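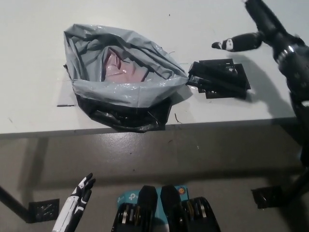

把一件事做200遍:Trirance数据采集组访谈

Trirance的数据采集组在一栋旧厂房的二层,水泥地,白桌子,几台机械臂。我到的那天上午,采集员已经开工,谁都没空招呼我,我就先站在一边看。等到他们换班,负责这个组的工程师才拉过两把椅子坐下来,一开口就停不住。

“你刚才看到的那一段,其实是今天的第三轮。”她说,“同一个任务,收拾桌面,把散放的东西归到一起。听着简单吧?可是对学习系统来说,桌面大概是世界上最丰富的教材了!”

她所在的项目叫Idahosa,目标是让双臂机器人学会日常的整理动作。做法是由人来遥控,机器人跟着动,头部相机、关节角度、手指的开合全部同步记录下来,一次完整的动作算一条示范。项目从四月开始采集,到我去的那天,通过检查的示范一共1,863条。

我说这个数字比我想象的小。她笑了,说很多来访的人都这么讲。

“网上的图片和文字是按亿来算的,我们这个是一条一条用手做出来的。一个采集员状态好的时候,一天最多能做200条,那还是短任务。碰上软的东西,速度马上就掉下来。”

软的东西是她最喜欢的话题。塑料袋、布、揉过的纸,她能讲上半个小时。硬盒子放在桌上,今天是什么形状,明天还是什么形状;袋子就不一样了,碰一下,边就塌了,口就合上了,里面的东西也跟着挪位置。

“我特别爱看袋子的数据。你从同一个地方下手,两次的结果能差很远。人的手会自己找补,捏一下,觉得不对,松开再捏。我们要的就是这个找补的过程。刚开始有的采集员会不好意思,觉得自己没一次抓准,想删掉重来。我说千万别删,你犹豫的那一下可宝贵了!”

那失败的示范也留着吗?

“留,但是要分开。”她掰着手指给我讲他们的规矩:中途掉了又捡起来、最后做成了的,算正常示范,标注里写明哪一段是补救;没做成的另放一处,将来训练判断成败的模型时用得上;设备出毛病的,比如相机和手臂的时间对不上,直接丢弃。最后这一种她说得有点心疼,因为早期丢得最多。

五月之前他们用的是另一套记录程序,时间戳偶尔会漂。后来换成了自己写的工具,内部叫Staten,每一条录完马上回放,采集员自己先看一遍,觉得没问题再提交。她说这个小小的改动比换任何硬件都管用,大家从此对自己的数据上了心,有人还会互相串门看对方的回放,讨论某个角度是不是可以早一点转手腕。

我问起物品从哪里来。她说刚开始是专门买的,整整齐齐一套,颜色鲜艳,尺寸标准,结果模型在那套东西上表现很好,换一张桌子就不认识了。现在他们什么都用,包装盒、袋子、叠在一起的扁平小件,同事抽屉里翻出来的也行。摆放由程序随机给一个大概的方位,剩下的靠采集员随手一放。

“随手一放很难的!”她说,“人做久了会有习惯,总把东西放在自己顺手的那一边。有一阵子我们画了个分布图,发现某位同事的盒子几乎全在右边。后来规定每做8条就换一个人来摆,做的人和摆的人分开,图一下子就好看多了。”

光线也是这样。起初他们拉上窗帘,只开顶灯,求的是稳定。可稳定过头了,到了下午模型就认不准影子和黑色物件的边界。现在窗帘全天开着,早上和傍晚各排一班,影子长一点短一点都有。

说到遥控,她让我也试了试。控制端是合作方Ondard做的,戴在手上比看起来轻。我的任务是捏住一个盒子的边,抬起来,放到另一边。前几次我都停在离盒子很近的地方,不敢再往下。从头部相机看出去,远近很难判断,自己的手明明在动,画面里那只手却像是别人的。旁边的采集员教我先让指尖轻轻碰到桌面,再往前滑,果然好了许多。到第六次我把盒子抬起来了,全组给我鼓掌,这条数据后来没有入库,我的动作太抖。

采集员里有学机械的,也有以前做牙科技工的、弹琴的。她说招人的时候不太看专业,更看重耐心和手上的分寸。有位以前做手工皮具的同事,刚来两周,示范就干净得像教科书,动作又短又准,没有一点多余。

“可是光有他的也不行。”她马上补充,“全是高手的数据,模型就没见过歪掉的情况,真歪了它不知道怎么回来。所以新手的我们也要,高手的也要,左撇子的更是抢着要。”

聊到这里,下一班的人已经坐好,有人在桌上重新摆东西,另一个人背过身去,不看。她解释说这也是规矩,做的人要到开始录的那一刻才能看见桌面,第一眼怎么打量、先伸哪只手,都要是真的反应。

我最后问她接下来想采什么。她想也没想:“打结!系袋子口,解袋子口。两只手要配合,中间还有一段什么都看不清,全靠感觉。我们试录过几条,看回放的时候大家都趴在屏幕前面不走。年后排期,先从粗绳子开始,然后才轮到塑料袋。”

说完她站起来去看回放了,那边有一条的时间戳又亮了黄灯。

2025年12月27日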